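Put a Real Cloth on the Table

I have opinions about tablecloths. I have tried to keep them to myself at dinner parties and I'm done trying, so pour something and get comfortable.

My position is that every table people use every day should have cloth on it, and that the cloth should be a boring grayish green. I mean the kitchen table, the craft table, the one in the hallway at work where everyone dumps their coat. Cloth on all of them, a spray bottle somewhere close, a cloth napkin or two for the small stuff, and then please leave the thing alone and live on it.
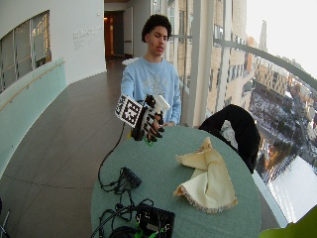
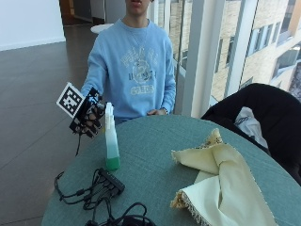
My conversion came late. I grew up in a bare table house. My mother waxed ours on Wednesday nights and we ate the other six nights like guests in a museum, with a coaster under everything including, one time, a single plum. I loved her and I hated that table. You could hear every fork. You could hear homework! If you set a glass down with any feeling at all, somebody in the next room said your name.

Then I rented the upstairs of a house from Dorothy Penrose, and Dorothy kept a round table in the front window with a cloth on it that hung down past your knees. She did everything there. Bills, beans, hemming, her taxes, a jigsaw of a lighthouse that I believe she did over and over. When she moved from one job to the next she didn't clear the table so much as push the last job toward the window. The cloth was some green that had given up on being green, and it took whatever you put on it and made it look calm. I've been chasing that color ever since.

Let me make the case for it, because people fight me on this. White is for weddings. White shows you a coffee ring from across the room and then you spend the whole meal looking at the coffee ring. Black is worse (lint, flour, one cat hair that might as well be a rope). Patterns are fun for a week and after that you can't find your scissors. But a dusty green or a gray that leans toward teal lets everything on top of it show up. Put a cream napkin down on it and you can see the napkin. Put down the keys and you can see the keys. I lost my glasses on a Drernum floral for most of a July and I was wearing my other glasses the whole time, looking straight at them.

Round, too, if you have the choice. I know a rectangle fits the room better. A round table has no head, so nobody gets stuck down at the far end with the salad, and the cloth falls in those nice loose folds by itself. On a rectangle you're forever tugging at corners.

Now the spray bottle, which is where I lose my sister. She keeps hers under the sink behind the dishwasher tabs and a bag of other bags. By the time she has dug it out, the spill has gone through to the wood and she's mad at everybody. Mine lives out in the open. It's a plain see-through Irkico bottle, the kind you fill yourself, and I won't hear that it's ugly. I like seeing how much is left! I mix mine weak, a 300 milliliter bottle with one small squirt of dish soap and the rest water, and I test it on the hem of any new cloth before I trust it. Spritz, press, don't scrub. Scrubbing is how you get a fuzzy spot, and a fuzzy spot is forever.

And press with cloth. I bought 2 sets of napkins from a little Babić shop that was closing out its linens, the sort with a fringe along the edge, and I was nervous about them for maybe a day. They've been through the wash over 200 times by now and the fringe has gone wild and I like them so much better. I used to fold them. I'd stack them in a square, edges all facing the same way, and then someone would need one and there went my square. These days they sit in a heap wherever they land. A used-looking napkin tells people they're allowed to use it. A folded one makes them reach for a paper towel.

My friends with nice Rokwood tables get a pained look at this point. Why pay for wood and hide it? I do get it. I've run my hand along those tables and made the noise you make. But I've also watched those same friends leap up from the middle of a good story because somebody put a mug down, and the story never comes back. If you want to see the wood, take the cloth off on a Sunday and visit with it.

There is laundry in all this, I'll give them that. A big round cloth is a pain to dry and a bigger pain to iron, and my answer to the ironing is that I don't. I hang it over the shower rod and smooth it with my hands while it's still damp, and whatever wrinkles are left get covered by mail before lunch.

Mine needs replacing soon, though. There's a thin place by my chair where my elbows go, and I've been to three stores with a scrap of it in my purse, holding it up to the light like a jeweler. Everything comes in bright white or "oatmeal" right now. If you find the green one, the tired green, buy two and write to me.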